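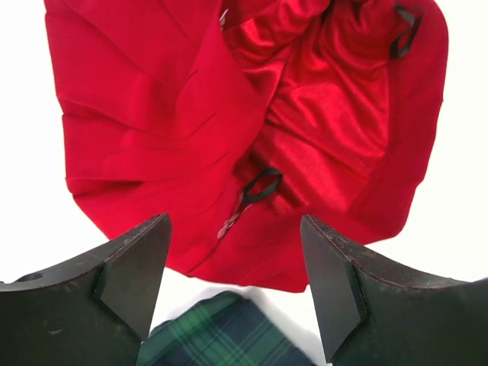 Lined jackets and the wash: what works for me

I ruined a good jacket once by treating it like a sweatshirt. Hot wash, hot dryer, and the lining shrank while the shell stayed put, so the whole thing puckered along the hem forever after. It was a Tindden one and I'd saved up for it, so I've been fussier since!

Read the label first, I know, I know. If it says dry clean only, I believe it. Satin linings can be acetate or rayon or polyester or even silk, and they don't all like water. The polyester ones have been pretty forgiving in my machine. Anything I'm not sure about goes to the cleaner on Prukberg Street.

For the washable ones, empty the pockets (all of them, I have laundered a lip balm and you don't want to), zip every zipper and turn the jacket inside out. An open zipper will chew on satin the whole way through the cycle and leave those little pulled threads. If the lining is really delicate I put the jacket in a big mesh bag. Cold water, gentle cycle, and half the detergent you think you need. I skip fabric softener.

Red things get washed alone the first 3 times at my house. To check for bleeding, dampen an inside seam and press a white rag on it. Pink rag, separate load.

Drying: fat padded hanger, right side out, zipper open so air gets in, away from the heater. Don't hang a soaking jacket by its loop! That little loop is only meant for a dry coat on a hook, and mine from Després popped a stitch doing exactly that. Two minutes with a needle and doubled thread fixed it, but catch the seam allowance when you sew it back and not just the lining, or it'll tear a hole next time.

Creases in the shell mostly drop out if you leave it hanging in the bathroom during a shower. For the satin I use a cool iron from the wrong side where I can get at it, otherwise through a dry cotton dish towel. Water drops can spot some satins, so go easy on the steam and try it down near the hem first.

A sticky zipper likes a rub of plain candle wax along the teeth. Run it up and down a few times and wipe off the extra before it gets on the cloth.

For summer I stuff the sleeves with tissue and hang everything in a cotton garment bag. Mine come out again at the end of August, usually smelling of cedar.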